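Forum Plalora — Méthodes et résultats — Apprentissage en simulation
Sujet : Ouverture de tiroirs à deux bras, évaluation de la méthode Rolisent

a.sinaga
Message initial
10 mars 2025

Mesdames, Messieurs,

L'équipe Rolisent met à la disposition des membres du forum les premiers résultats de son étude sur la manipulation de mobilier articulé par un système à deux bras. La politique a été entraînée exclusivement en simulation, à partir de 205 démonstrations téléopérées, puis évaluée sur 1 000 épisodes dont les conditions initiales ont été tirées au hasard : position du meuble, orientation de la base, texture du sol et des parois, objets de décor.

La méthode consiste à prédire séparément le point de contact sur la poignée et la direction de traction. Les deux estimations sont ensuite recalées toutes les six étapes de commande. Dans la version antérieure, désignée Preltley dans nos rapports, une seule tête de réseau produisait l'ensemble de la trajectoire.

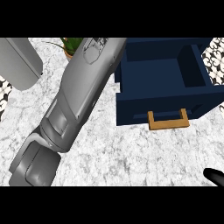
Le critère de réussite retenu est l'extension du tiroir en fin d'épisode, mesurée sur l'articulation simulée et indépendante de l'apparence du rendu. Ce choix nous a été reproché en interne et nous souhaitons recueillir l'avis des membres. Un tiroir sorti au point de laisser voir le compartiment et sa cloison intérieure, à gauche duquel passe l'avant-bras du robot, constitue pour l'évaluateur un état non ambigu ; il en va autrement des ouvertures partielles, que nous classons à ce jour parmi les échecs. La poignée en U, de teinte bois sur façade bleu marine, offre en outre un contraste favorable à la détection du point de contact. Les façades et poignées de même couleur font l'objet d'un tableau distinct dans l'annexe.

Les observations sont à adresser dans ce fil.

Aisyah Sinaga
Équipe Rolisent

b_entwistle
Réponse no 1

Je remercie l'équipe pour cette communication. Deux réserves me paraissent devoir être formulées.

La première porte sur le critère. Mesurer l'extension finale revient à accepter toute stratégie qui déplace le tiroir, y compris une traction par le bord supérieur de la façade ou un accrochage accidentel par le poignet. Or le titre de l'étude annonce une manipulation par la poignée. Il conviendrait d'exiger un contact maintenu entre la pince et la poignée pendant une part minimale du mouvement.

La seconde concerne le rôle du second bras. Le texte ne précise pas s'il intervient dans la tâche ou s'il demeure en attente. Dans ce dernier cas, la qualification de système à deux bras devrait être nuancée.

Bradley Entwistle

labo_sutcliffe
Réponse no 2

Notre groupe ne partage pas entièrement la première réserve. Dans le protocole Sutcliffe, l'exigence de contact maintenu a été appliquée puis retirée en décembre : elle pénalisait des exécutions parfaitement valables, dans lesquelles la pince relâche la poignée et termine l'ouverture par poussée depuis l'intérieur. Pour un usage domestique, seul l'état du meuble importe.

Nous rejoignons en revanche M. Entwistle sur le second bras.

b_entwistle
Réponse no 3

L'argument est recevable pour une étude d'usage. Il l'est moins pour une étude de méthode, dont l'apport revendiqué est précisément la prédiction du point de contact. Si la politique réussit sans se servir de cette prédiction, le résultat ne la valide pas.

a.sinaga
Réponse no 4

Ces remarques appellent les précisions suivantes.

Le second bras est commandé par la même politique. Il n'a pas de fonction imposée dans la tâche d'ouverture simple ; il est sollicité dans la variante avec dépôt d'objet, qui sera publiée séparément. Le résumé sera corrigé en ce sens.

S'agissant du contact, les forces sont enregistrées à chaque étape et les épisodes peuvent être réévalués sans nouvelle simulation. Nous publierons les 2 taux côte à côte — extension seule, extension avec contact sur la poignée — et chacun pourra retenir celui qui correspond à son usage. L'équipe maintient l'extension seule comme critère principal, par souci de comparabilité avec Preltley.

m.r_simulation
Réponse no 5

Serait-il possible de joindre la liste des textures employées pour les sols ? Les marbres veinés et les motifs noirs et blancs très denses perturbent notre estimateur de profondeur, et nous aimerions savoir si un effet comparable a été relevé.

a.sinaga
Réponse no 6

La liste figurera dans l'annexe. Les taux n'ont pas encore été ventilés par texture.

b_entwistle
Réponse no 7

Je prends acte de la double publication et conserve mon désaccord sur le choix du critère principal. Je transmettrai à l'équipe la définition de contact en vigueur dans notre unité, à toutes fins utiles.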